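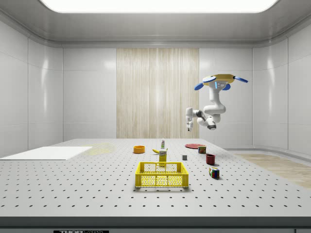
Figure 1. Simulated tabletop cell with the household object set, ceiling-mounted arm, gripper empty.

Whitcombe Manipulation Program
Progress report, second reporting period (through October)
Work package 2: Collection of demonstrations in simulation
Prepared for the Sundska program office

1. Status

Work package 2 is on schedule. The agreement calls for 2,000 accepted demonstrations of tabletop pick-and-place by the end of the third period. At the close of this period 1,461 had been accepted into the training set. Spending is within the approved line. One item, the clutter variations, has slipped and is covered in section 5.

2. Environment

All collection takes place in a simulated cell that reproduces the layout planned for the Brellesex lab. The arm hangs upside-down from a ceiling mount and works over a perforated table with a parallel gripper. The inverted mounting was fixed in the first period and has not changed. Table height, mount position and lighting are frozen for the rest of the work package, so that demonstrations from both periods can be mixed without relabeling.

The room model was replaced early in this period. The previous version used flat matte walls, and policies trained on it did poorly when reflections were introduced. The current walls are glossy and paneled. A test set rendered in the old room has been kept for comparison but is not counted toward the total.

3. Object set

The object set was agreed with the program office at the last review. It includes a yellow perforated basket, a banana, an orange bowl, a red plate, a dark red mug, a small can, a slim bottle with a green cap, a yellow box, a gray cube and a Rubik's cube. The basket, bowl and plate are used as targets; the remaining items are picked. The mug is used in both roles, with separate task names.

Grasp width was the main selection criterion. The banana and the bottle were kept in spite of higher failure rates, as they exercise approach angles that the blocks do not. Contact parameters for the banana were retuned once. Demonstrations recorded before the retuning were replayed under the new values, and those that no longer reached the goal were dropped from the accepted count.

4. Collection procedure

Operators drive the gripper pose with a handheld controller and see the same rendered views that are stored for training. A session lasts 30 minutes, followed by a break. Each episode begins with the gripper empty and clear of the table, and the task instruction is shown as one line of text. The operator ends the episode by opening the gripper and retreating.

Object positions are redrawn between episodes within the middle part of the table. The front strip is left free in the current batches. It will be used in the third period, when the sampling region is widened.

An episode is accepted if it passes three checks:

Goal check. The picked object is at rest in or on the target at the end of the episode.
Motion check. No joint limit or self-collision event is logged.
Review. A second operator plays the episode back at double speed and confirms that the instruction matches what was done.

Most rejections came from the review step. The usual cause was a correct motion on the wrong object, in particular the gray cube where the Rubik's cube had been asked for. The instruction text now names the two differently ("gray block" and "puzzle cube"). Episodes rejected for this reason alone were relabeled where the wording was the only fault — these are flagged in the metadata and can be excluded.

5. Deviations and open issues

Clutter variations. The plan called for batches in which the picked object is partly hidden by another. These have been moved to the third period. The placement sampler produced too many starting layouts with objects in contact, which settled and tipped during the first moments of the episode. A corrected sampler is in test.

Storage. Episodes are stored with full image streams and the disk allocation was reached earlier than planned. Depth images are now compressed without loss. No accepted data was deleted.

Export format. The converter to the Stustance training format drops the gripper force channel. The channel is preserved in the source files. Until the converter is fixed, training runs use position and velocity only.

6. Interim training result

A baseline policy was trained on the accepted set at 4 checkpoints during the period. Placement into the basket improved at each one. Placement onto the plate did not improve between the last two, and the recordings show late release as the common fault. More plate demonstrations with a lower release height have been scheduled. The baseline is intended only as a check on data quality and is not a deliverable.

7. Work for the next period

Complete the remaining accepted demonstrations, with priority on plate targets.
Release the corrected placement sampler and collect the clutter batches.
Widen the sampling region to include the front strip of the table.
Restore the force channel in the export.
Deliver the dataset description and the metadata schema to the program office for comment.

No change to budget or end date is requested.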